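Fudano: ropa de cama y toallas
Ficha del conjunto, versión del 8 de diciembre de 2023
Mantiene: Crescencio Bravo

Qué contiene

1168 clips de gente ordenando ropa encima de una cama. Toallas, paños, fundas, colchas: lo que cualquiera dejaría para mañana, pero con nombre de archivo. De ellos, 996 llevan etiqueta de prenda; el resto espera a que alguien decida dónde acaba un paño y empieza una toalla pequeña.

Las camas

Varían bastante. Hay colchones austeros y hay cabeceros de madera oscura tallada, con cuero capitoné y ambiciones de palacio. El campo "cama" solo admite "individual" o "grande", así que los palacios figuran como "grande".

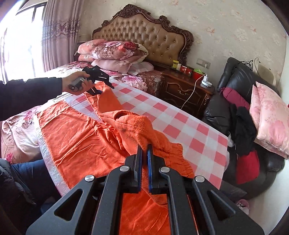

¿Se puede usar solo la parte de toallas?

Filtrando por prenda = toalla en el índice. Salen 200 clips y se descargan aparte, en la carpeta toallas.

Etiquetas

prenda: toalla, paño, funda, colcha, otro
estado: doblado, extendido, montón
color: el que vio quien etiquetaba

"Montón" se discutió en marzo durante más tiempo del que merecía. Quedó así: si no se distingue ninguna esquina, es montón.

Problemas conocidos

"Colcha" y "edredón" comparten etiqueta. Hubo protestas.
Las fundas del revés cuentan como fundas.
En la carpeta Nieto, "otro" incluye calcetines sin pareja.

Cambios

Se retiran los clips duplicados de Purkska.
Se corrige "tohalla" en todo el índice.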